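sorting day, a thread. doing the party/craft bin bc it has been bugging me since April

1/ started with 9 bags of mystery stuff. NINE. who needs this many little zip bags. half from a Kosport order I forgot i placed

2/ rule for today: one clear bin, lid has to close. whatever doesnt fit goes to the Clerkard swap shelf

3/ pink and teal bits get to stay together in their own small bag. everything else gets judged

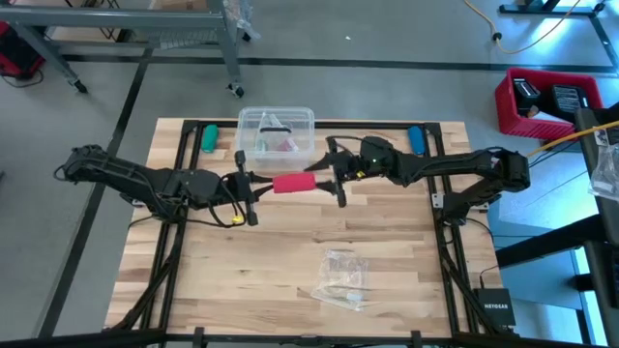 Do the foam cylinders go in the bin too?

They stay out. Foam dents if you cram it under a lid, so the red one, plus green and blue, stand up on a shelf somewhere dry.

4/ crumpled bags: flatten, reuse, or toss. keeping a bag for one tiny white thing is how I got here

5/ labels. tape + marker on the short side so you can read it when its stacked. did 12 last time on the lids like a fool, couldnt see a singel one

6/ butcher block top is SO nice to sort on btw. small stuff shows up right away

7/ still have 4 boxes to go, one is just ribbon. pray for me. more after lunch

Posted in: Home & Organizing
2,000 likes · 12 reposts · 9 comments
Share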